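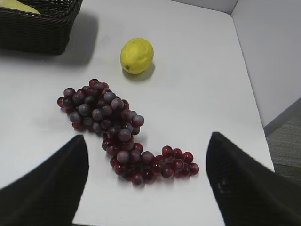

Why does a patrol car show as on scene before the call was dispatched to it?

The two times come from two different clocks. "Dispatched" is stamped by the dispatch server when the dispatcher hits the key. "On scene" is stamped by the laptop in the car when the officer taps the button. If the laptop is slow, a short run across campus can end, on paper, before it began.

At least that is where I ended up. The vendor's first answer was different, and so was the second. I'm leaving the whole log up for other small departments running Olturgate dispatch with Pestgate car laptops, because I couldn't find anything useful when I went looking.

TICKET: Unit times out of order on closed calls
Opened by: Inês Esteves, records, Plincombe campus police
Opened: 24/05/2022
Priority: Normal (I asked for High)
Status: Closed by vendor, reopened by me, closed by me

First report

A sergeant sent back a call report on a noise complaint at Ramalho Hall because the officer's arrival time was earlier than the dispatch time. She assumed I had typed it wrong. I don't type those times. They come over from Olturgate when the call is closed, and records can't edit them without leaving a note.

I pulled closed calls for the same period and found 122 with the same problem. All had on scene ahead of dispatched. None had a cleared time ahead of on scene, which I mentioned in the ticket and which I don't think anybody at the help desk read until much later.

Steps to reproduce: none that I could give. It happened on short runs and never on long ones.

First vendor reply

The help desk wrote that officers were probably tapping "on scene" early, and linked a training sheet on button use.

I don't buy this and said so. To tap "on scene" on a call, the officer has to have the call on the screen. The call isn't on the screen until it has been dispatched. So the training sheet would need to explain how an officer taps a button on a call that hasn't been sent yet. I asked if the software allows it. They said it doesn't. Then they asked if we would like the training sheet in a different format.

Ticket marked "Resolved – user education." I reopened it.

What I checked on our side

Dispatch desk clock. Compared the wall clock, both dispatch screens and the phone recorder. All agreed to the second as far as I could tell by eye.

Car laptops. Mathis Collet on second shift went out to the lot with a phone and wrote down what each laptop said. Seven of them were behind. The other cars matched the dispatch desk. The worst one was 80 seconds behind, and that one lives in the car that covers Ramalho Hall and the library, where a run takes very little time.

Officers. I compared the bad calls by badge number first, since that's what the vendor wanted to hear. There was no pattern. The same officer would have good times in one car and bad times in another.

Radio recordings. Listened to a handful of the bad calls. In each one the dispatcher gives the call, the officer answers, and later the officer says she's out at the building. Perfectly normal order. The recorder has no trouble with this and it is the oldest piece of equipment in the room.

Second vendor reply

Clock drift, they now agreed, but "drift of this type is expected and self-corrects at next sync." I asked when the next sync was. The laptops are supposed to check the time each time they join the station network. Ours join it every shift change when they park behind the building, so by that account they should never be off for longer than a shift.

They were off for a lot longer than that. I had bad calls going back to the last update.

I was told to restart the laptops. We restarted them. Mathis checked again and they were exactly as wrong as before, to the second, and to me that doesn't sound like drift. A clock that drifts should be a different amount off each time you look. I wrote this in capital letters, which I regret a little.

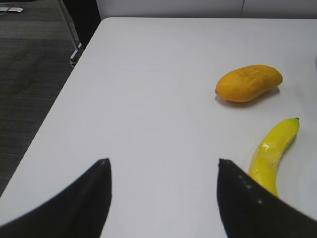

Eduardo Salgado answered from the vendor's side that he didn't think it was drift either, and asked for the sync log from one good laptop and one bad one. He also asked which version of the Pestgate car client each was running. I hadn't been asked that before. I had put it in the original ticket, but fine.

What the logs showed

The good laptop: joins the network, asks for time, gets it, sets the clock, writes a line saying so.

The bad laptop: joins the network, asks for time, gets it, writes a line saying "applied," and doesn't set the clock. The next line shows the old time carrying on as if nothing had happened.

Both were on version 8 of the car client. The bad ones had been updated from the older version over the network. The good ones had been set up fresh after we got the replacement laptops. Eduardo's guess was that the update left the old time service in place without the permission to change the clock, and that the new client was reporting success as soon as it received an answer, without looking to see if the clock had moved.

I asked how many other departments had updated the same way. He said he couldn't tell me. I take that as more than us.

The fix, as given

1. Sign the laptop out of dispatch. Don't do this with a unit on a call.
2. Remove the old time service from the list of programs. It has a different name from the client, so look for the one with the earlier install date.
3. Run the repair option in the Pestgate installer. A full reinstall isn't needed.
4. Restart while parked behind the station.
5. Compare the laptop with the dispatch desk yourself. Do not go by the word "applied" in the log.

Step 5 is mine. The vendor's version of the instructions ended with "confirm the log shows applied," and that line is how we got here.

Step 3 failed on one laptop with a message about a file in use. Signing in as the local administrator and running it again got past that. I have no explanation for why the other laptops didn't need it and wasn't offered one.

The old reports

This is the part I still don't like. The vendor offered a script to "normalize" the bad times, meaning it would move the on scene time forward by whatever that laptop was off. I turned it down. We know what each laptop was off by on the evening Mathis looked. We're assuming it was off by the same amount on every earlier day, and while the restarts suggest so, I wouldn't want one of our officers explaining that assumption on a witness stand.

Réka Kovács in the chief's office took the same view. The times stay as recorded. Each affected call now has a note giving the cause, the ticket and the fact that the radio recording is the better source. Where the recording has already aged out, the note says that too. Anyone asking for response times for that period gets the note along with the figures.

It does mean our average response time for the period looks better than it was. Somebody noticed this before I did and asked if we really had to bring it up. We did bring it up.

Follow-up

Checked the repaired laptops against the desk after several shift changes. All correct. No new calls with times out of order.

Ran the same search again in August after the next client update. Clean. I'm told the new version checks that the clock has changed before it writes "applied." I haven't seen that in the release notes, where the only line that could fit is "minor improvements to time handling," so I plan to keep running the search after every update.

Still open with the vendor, under a separate ticket:

- Olturgate will accept an on scene time earlier than the dispatched time without any warning. It seems like an easy thing to catch. I was told it's on a list.
- The dispatch server knows when it received the officer's tap. That time is stored, but doesn't print on the call report. I would like it to print on the call report.
- Our ticket still shows "user education" as the first resolution reason and they say the field can't be changed. Teresa Serrano, our patrol lieutenant, has asked for it to be changed anyway, in writing, on behalf of the officers who got the training sheet.

Search used, for anyone who wants it: closed calls, all units, on scene less than dispatched, sorted by car and then by date. Sort by car first. If I had done that at the start instead of sorting by badge number I would have saved myself most of the first week.

Related tickets
Car laptop drops the call screen when leaving the parking deck
Duplicate call numbers after midnight rollover
Badge number missing from printed citations
Olturgate map shows Ramalho Hall at its old entrance
Body camera upload stuck at "waiting for dock"

Plincombe campus police, records and systems notes | Contact records | Non-emergency use only | Back to top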